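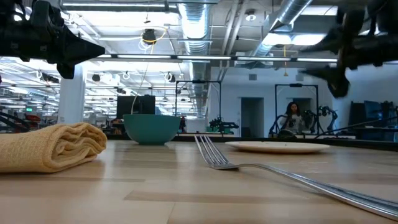

1/9
Semaine de comparatif au labo : doigts Urkholm contre doigts Drukar, sur les deux bras, même table, même vaisselle. L'enjeu scientifique : mettre le couvert. Ma grand-mère y arrivait en parlant d'autre chose.

2/9
Le protocole : 40 essais par paire de doigts. Le bol à poser sur l'assiette, puis la serviette, puis les couverts. On note la réussite et le temps. On ne note pas les jurons, Elis Price a refusé d'ajouter la colonne.

3/9
Le bol, c'est la partie facile. Il a un bord, il a une épaisseur, il se laisse attraper. Les Urkholm le ratent 7 fois, les Drukar 17. Avant que quelqu'un sorte le champagne : les Drukar étaient montés avec les patins d'origine, lisses comme un discours d'inauguration.

4/9
La fourchette, maintenant. Un manche fin, brillant, posé à plat sur du bois. Il faut venir pincer à ras de la table sans pincer la table. Les Drukar ont un bout plus fin et prennent leur revanche. Les Urkholm poussent la fourchette devant eux avec beaucoup de conviction.

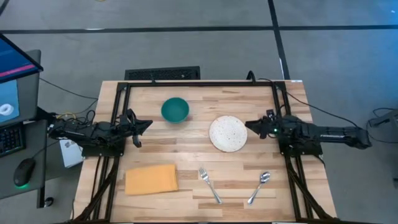
Et encore, je ne parle que du manche dans le bon sens. Couverts en biais, le poignet doit tourner avant de descendre, et le contrôleur Riquelme prend ce virage comme un semi-remorque. J'ai baissé le gain. Il le prend maintenant comme un semi-remorque prudent.

5/9
Côté caméras, on a gardé la vue d'ensemble et ajouté une Gusden au poignet. Verdict : la vue d'ensemble sert à savoir où est le bol, celle du poignet sert à savoir qu'on va le rater. Les deux sont utiles – la seconde surtout pour le moral. 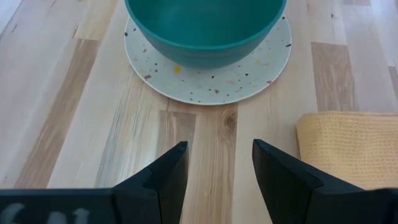

Le bol sur son assiette, vu du poignet.

6/9
Latence de la Gusden : 28 ms sur notre montage. Très correct. Son défaut, ce sont les reflets sur le bois clair : l'exposition automatique change d'avis à chaque descente. Exposition fixée à la main, problème réglé, une demi-journée de ma vie aussi.

7/9
La serviette. Pliée, molle, aucune arête franche. Elis soutient qu'il faut la prendre par le pli, moi par un coin. On a testé les deux. Par le pli, elle vient entière. Par le coin, elle se déplie avec élégance et l'essai est perdu. Je maintiens que l'idée était bonne.
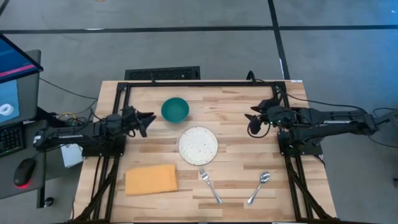
Pince gauche ouverte, tout près du bol. Fourchette et cuillère attendent leur tour.

8/9
Bilan provisoire : Urkholm pour le bol, Drukar pour les couverts. Comme on a deux bras, la solution évidente est un modèle de chaque côté. Il faut donc deux calibrations, deux jeux de vis et deux fichiers de config qui portent presque le même nom. Devinez lequel j'ai écrasé.

9/9
Prochaine série : patins en silicone sur les Drukar, et on refait les 40 essais du bol. Si vous avez une référence de patins qui ne se décollent pas, je prends. Si vous avez une méthode pour la cuillère, je prends aussi, mais assis.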